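# Slotted framing

Slotted framing is a building method in which metal rails with regular holes or grooves are joined by bolts and brackets.
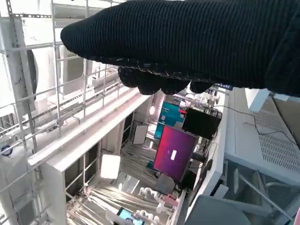 *White metal framework with rails and crossbars, seen at left.*

The rails are cut to length and fastened without welding, so a finished frame can be taken apart and the pieces used again. Common uses are storage racks, workbenches, carts and supports for pipes or cable.

## Sizes and fittings

Rails are sold by profile width. The Eyvindsson system uses a spacing of 22 mm between slots, and Sultix parts fit the same bolts. Corner plates resist side-to-side sway, and tall frames usually need a diagonal brace or a wall anchor.

## History

The Mututska workshop began selling painted slotted rail for shop shelving, at first in a single length of 81 inches. Bernadette Ferrand, a draftswoman there, drew up its first catalog, which listed some 100 fittings. Trutoreo later bought the catalog and dropped the painted line.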